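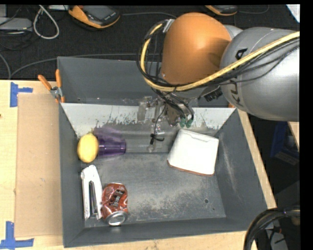 Haturetti Storage Bins, Daltholm Range

The Daltholm range is supplied by Haturetti to schools, workshops, stockrooms and public buildings. It is intended for the everyday storage of small and medium-sized goods and is available in three depths, each with a choice of lid.

Sizes
Small: 300 mm wide, 89 mm deep
Medium: 300 mm wide, 325 mm deep
Large: please refer to the current price list

All sizes may be stacked when fitted with the flat lid. The hinged lid is not suitable for stacking and should be specified only where bins are to stand singly on a shelf or bench. Lids are sold separately and are not interchangeable between the small and medium sizes.

Dividers
The Boateng divider set fits the medium and large bins. Dividers slide into place without tools and may be moved at any time. Customers who hold dividers from the earlier Finireo range should note that these are a different thickness and will not fit.

Care and cleaning
Bins should be emptied before cleaning and wiped with warm water and a mild detergent. Abrasive pads and solvent cleaners must not be used. Light marking of the surface is to be expected in normal use and is not covered by the guarantee – dents which prevent a lid from closing are covered for the first year.

Ordering and delivery
Orders are accepted in packs of 11 or as single units. Packs are delivered to a ground-floor entrance only. Deliveries to upper floors can be arranged at extra cost, provided that the request is made when the order is placed. Orders received after 3 p.m. are processed on the next working day, and no deliveries are made on a Sunday.

Unused bins may be returned in their original packaging. Label holders and replacement lids are listed under Accessories.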